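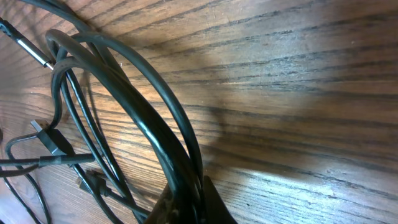

*Cable handling set, wrist view. Black cables with a USB-A plug on a wooden tabletop.*

**1/** The Plerken manipulation group is pleased to share an update on its cable handling collection. As of 3 October 2024, the set holds 2,457 recorded demonstrations, all guided by a human operator.

**2/** Cables remain difficult for learned policies. A rigid part keeps its shape when it is gripped. A coil does not, and the same pull can free one strand or tighten three others.

**3/** Each demonstration begins with a tangled bundle and a single instruction, such as "lift the top loop" or "pick up the plug by its housing." Operators are asked to work at an even pace and to avoid correcting a grasp more than once.

**4/** Glossy insulation and dark shadows are kept in the data on purpose. Earlier models trained on the Clunier set often closed on a shadow beside the cable – a fault we would like to see less of.

**5/** Every recording is checked by two reviewers. In the latest round, 86 were returned for relabeling, mostly where the instruction named one connector and the operator reached for another. Failed grasps are not removed. They are marked as failures and stay in the set.

**6/** The annotation guide was written with our partners at Hodžić and covers loops, crossings, plugs and loose ends. Comments on the crossing labels are especially welcome, as reviewers still disagree on bundles with several layers.

**7/** Training runs on the Postevari arm will continue through the fall. The next release is planned for December and will add bundles of mixed thickness. Requests for early access may be sent to the group by direct message.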